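Setup and Upkeep of a Bin Picking Cell
Student Project Report
Maricel Padilla
Submitted in May

1. Background

The Pideo cell is used by two courses and by one long-running picking project. It consists of a KUKA arm, a tool with fingers and pneumatic fittings, a gray bin on a wooden table, and a camera that looks down into the bin from a fixed mount. When I took the cell over at the start of the term it ran, but it did not run the same way two days in a row. Pick positions drifted, the tool lost vacuum at odd moments, and the arm stopped on a torque limit whenever it reached for the far corners of the bin.

This report covers the work done to bring the cell to a known state and keep it there. It does not cover the grasp planner, which is described in the Dritley report from last year and was left unchanged. Software version numbers and wiring lists are in the cell binder.

2. State of the cell at handover

The logbook had entries for the first half of the previous term and then nothing. The last person to work on the tool had replaced a hose and written down the length but not the route. The following faults were found in the first week:

– Bin free to slide on the table. A push at the rim moved it 5 mm.
– Cable bundle tied too tightly at the last joint, with no slack for a full wrist rotation.
– One push-in fitting leaking at the collar.
– Camera calibration file older than the current camera mount.
– No written start-up procedure.

The first and fourth faults together explain most of the drift. The planner assumes that the bin walls are where the calibration file says they are. If the bin shifts after a hard contact, every pick near a wall is wrong by the same amount, and the error stays until someone notices.

3. Fixing the bin

Three methods were considered. Screwing the bin to the table was rejected because the bin has to come out for cleaning. Adhesive strips held for one afternoon. Bar clamps were chosen in the end. They grip the bin firmly, come off by hand, and were already in the lab.

The clamps must be placed so that no part of a handle stands in the approach path of the tool. In practice this means outside the region the arm crosses on its way from the home pose. The collision model was extended with one box for each clamp, oversized by 20 mm on every side. The planner loses a little reach next to the clamps and in return does not need to know the exact handle position.

Blue tape was put down at the corners on the left side of the table. The tape is for reference only and carries no load. After cleaning, the bin is set back to the marks, clamped, and then checked by touching the tool to two points on the rim. If either point is off by more than 1 mm, the clamps are loosened and the step is repeated.

4. Cable and hose routing

Most of the time on this project went into the cable bundle. The electrical lines and the air lines share one path over the last joints. The old routing ran straight, which looked tidy in the home pose and pulled hard in any pose where the wrist was turned. The torque stops in the far corners came from this. With the bundle untied, the same poses were reached with no stop at all.

The new routing leaves a loop at the wrist. The size of the loop is a compromise. Too small, and the lines go tight at the end of the wrist range. Too large, and the loop hangs into the bin and can catch on a wall or on an object. I set the size by jogging the wrist to both ends of its range with the arm low in the bin, which is the worst case, and then adding a small allowance.

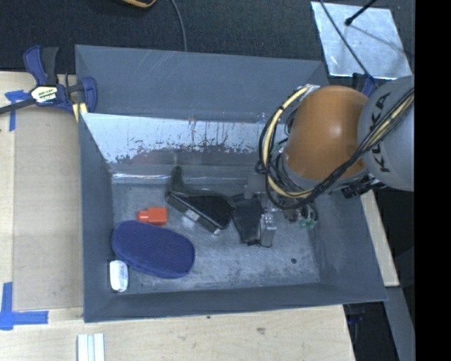 Figure 1. Arm lowered into the bin, with the cable loop at the joint above the tool. A bar clamp grips the left edge of the bin.

Ties are left loose enough to turn with two fingers. A tight tie makes the bundle stiff at one point, and all the bending then takes place right next to it. Two of the old lines had flattened at exactly such a point and were replaced.

The ribbed connectors need separate attention. They stand out from the arm and are the first parts to meet the bin rim when the tool goes in at an angle. The collision model supplied with the arm does not include them. I added a cylinder for each connector and limited tool tilt to 30 degrees inside the bin volume. After this change there was no further rim contact in the logged runs.

5. Air supply

The leaking fitting was found with soapy water. Cutting the tube square and pushing it fully home solved it. The original cut was slanted, and the seal inside the fitting only touched on one side. All other tube ends on the tool were checked and two more were recut.

Supply pressure is set at the regulator to 6 bar. A pressure switch was added to the tool line, with its signal wired to a spare input on the controller. If pressure drops during a pick, the program opens the fingers, retracts straight up and stops with a message. Before this the arm would go on with the cycle and report a failed grasp, and the failure was counted against the planner.

6. Calibration

Camera-to-robot calibration follows the Surkley procedure used elsewhere in the lab. A printed target is fixed to the tool, the arm is moved through 20 poses, and the transform is solved from the collected images. The poses should be spread over the whole bin volume, including low ones. An earlier calibration had used only high poses, and its error grew toward the floor of the bin, where the picks take place.

Two practical points. First, the reflective strip on the inside of the bin at the far wall gives highlights that the target detector sometimes takes for corners. Turning off the lamp behind the cell during calibration removes them. Second, the target must be checked for flatness. Ours had a bend along one edge and was reprinted on stiffer board.

Calibration is repeated after any work on the camera mount, after a collision, and otherwise once a month.

7. Test objects

The test set is a mix of household items chosen for their differences in shape and surface: soft cases, small bottles, flat boxes, a dustpan with an upright handle. The dustpan turned out to be the most useful for finding setup faults. Its tray is glossy and gives poor depth readings, and its handle is tall enough to touch the cable loop if the loop is too large. A run with the dustpan in the center of the bin is now part of the acceptance check after any change to the routing.

8. Start-up and routine checks

The sheet below is taped inside the cabinet door.

Daily, before power on:
Bin against tape marks, clamps tight.
Cable loop free, no tie broken or slid.
Bin empty, floor wiped.

Daily, after power on:
Pressure at set value.
Fingers open and close, both ends of travel.
Two-point rim check at low speed.

Monthly:
Full calibration.
Leak check at all tool fittings.
Finger screws checked with the torque driver.
Backup of controller program and collision model to the Breathnach drive.

The daily part takes 5 minutes. It was followed by all users for the rest of the term with one exception, when the clamps were left loose after cleaning. The rim check caught it on the next start.

9. Open items

The fingers wear at the tips and there is no measured limit for replacing them. I changed them once, by feel. A gauge would be better.

The cable loop still moves freely and its position is not modeled. A spring return that pulls the slack back along the arm was drawn up but not built. The drawing is in the binder, behind the wiring list. The bracket in it needs to be 2 mm longer than shown.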